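Handover

The hotel at Stovetlow had 2000 beds across four wings, and the Brurivcombe laundry contract allowed eleven minutes for each. I worked the east wing for nine years. On 3 August 2023 my job title changed from room attendant to demonstrator, grade 6, and I was moved to the Vukau building, where the beds were not slept in.

The work was defined in a sheet of instructions. Take the tool in the right hand. Approach the cloth from above. Close the fingers, lift, lay flat, release. A lift counted if the fingers closed once only. Two closures were logged as a correction, and corrections went to a separate column. My target was 3924 accepted lifts by the end of June.

In the first week most of mine were corrections. I had always smoothed a cloth with the side of my hand before picking it up, and the tool had no side. By the third week I had stopped doing it. I noticed at home that I had stopped doing it there as well. 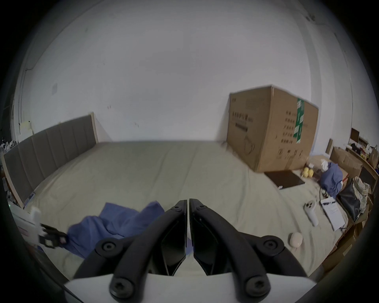

Station 8: Bed, Soft Items

Station 8 was the one I asked for. The sheet was a pale grey-green and fitted, so the corners stayed where they were put. The blue cloth was crumpled by hand before each lift. The instructions said to vary the crumple. I kept to a rotation of my own, which the reviewers at Oyelaran marked as good practice and then added to the instructions.

The other things on the bed were left alone. Real rooms have things on the bed. I could have told them that, and in the second month they asked me, and I filled in a form with what guests leave: chargers, fruit, one shoe, paperwork.

In May a notice said the east wing would go over to machines after the summer, bed stripping first. The attendants who stayed would check the result and sign for it. The allowance would be four minutes.

I went back to see it in the autumn. The machine stood at the foot of the bed in a room I had cleaned for years. It came down on the towel from above, closed once, and lifted. Before the next one it paused, and I counted the pause, and it was mine.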